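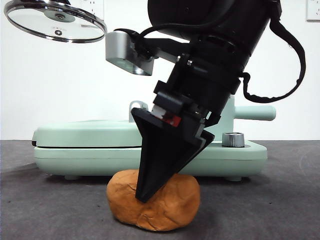 4.2 What stays on the counter

The coding scheme was written in February, on the assumption that a person about to work a lump of something on a tabletop would first clear the tabletop. We gave this stage its own code (CLR), a definition two paragraphs long, and a decision tree for borderline cases. Across 400 logged sessions in the Murnlow set, the code was applied 118 times, and most of those applications describe a single object being moved to a place where it was still in the way.

The rest of this section is therefore concerned with the objects that stayed. The 36 participating households produced 3,504 entries for items left within reach during the working of a soft mass, which for our purposes covers bread dough, pastry, pie crust, modeling clay and one batch of what the household diary calls "filler." We treat these together. Coders who worked from still pictures were often unable to tell dough from clay, and after a long meeting about it the authors could not either. The neutral term "lump" is used from here on. One reviewer of an earlier draft found it undignified, and we agree.

4.2.1 Background appliances

The most persistent class of object is the appliance that has no evident part in the task. Figure 3 is typical of the class. The lump, orange-tan, rests on a dark gray tabletop, and behind it sits a pale mint-green appliance of the clamshell type, lid down, with a handle at the back and a silver knob on the base. It takes up space that the written task description assumes to be available. Our scheme records it as BG-A (background appliance, closed), a label that says nothing of whether it was about to be used, had been used at breakfast, or had simply lived there since it was bought.

Diaries were of some help on that last point. Households were asked to note why each BG-A item had been left out. The commonest answer was a blank line. The second commonest was some version of "that's where it goes," which we had not provided a code for and eventually added (HOME). Once HOME was available, coders used it with visible relief, and agreement between coders on background appliances improved enough that we stopped discussing them at lunch.

Color deserves a short remark. Appliances in pale colors were left out more often than black or steel ones, and several diaries defend this on grounds of appearance. We did not collect purchase prices and cannot say whether people display what they like or what they paid for. The pilot study at Tusier reported a similar pattern and declined to explain it, a precedent we are happy to follow.

4.2.2 Lids

Lids were the worst part of the coding. A pot is one object and a pot with its lid on is still one object, but a lid apart from its pot is an object with no agreed location, and households store it accordingly: in racks, in drawers, on nails, upright behind the faucet, on top of a different pot that it does not fit. The round glass lid with the stainless rim at upper left in Figure 3 was entered as LID-S (lid, separate), with the pot listed as "not seen." The code LID-S with pot not seen is so frequent in our data that the Trillus team, who share our scheme, asked whether it was an error in the export. We checked the export and it is working properly.

Glass lids are over-represented among the separates. Two explanations were put forward. The first is that glass lids are sold with pans that wear out sooner than the lids do, leaving a surplus in the kitchen. The second is that glass lids are bulky and hard to stack, so people give up on them earlier. Neither can be tested with the present material, although both were argued over at a length out of proportion to the width of the finding.

4.2.3 Consequences for the lump

The effect of all this on the work itself is smaller than we had hoped, in the sense that a large effect would have been easier to publish. Households with crowded tabletops did not report worse results. They reported smaller lumps. Where appliances took up the back of the surface, participants divided the material and worked it in portions along the front edge, and several diaries describe this as technique.

Flour, where flour was used, traveled in every direction the scheme allows and one that it did not, into the seam of a closed appliance. Cleaning of background appliances after the session was logged so seldom that we left it out of Table 5, where it would have been a row of empty cells.

We follow Chantharasri in counting an object as "in the way" only if it was touched by accident. By this measure very little is in the way in any kitchen we studied. By the measure used in the households' own comments, nearly everything is, and it is going to be dealt with at the weekend.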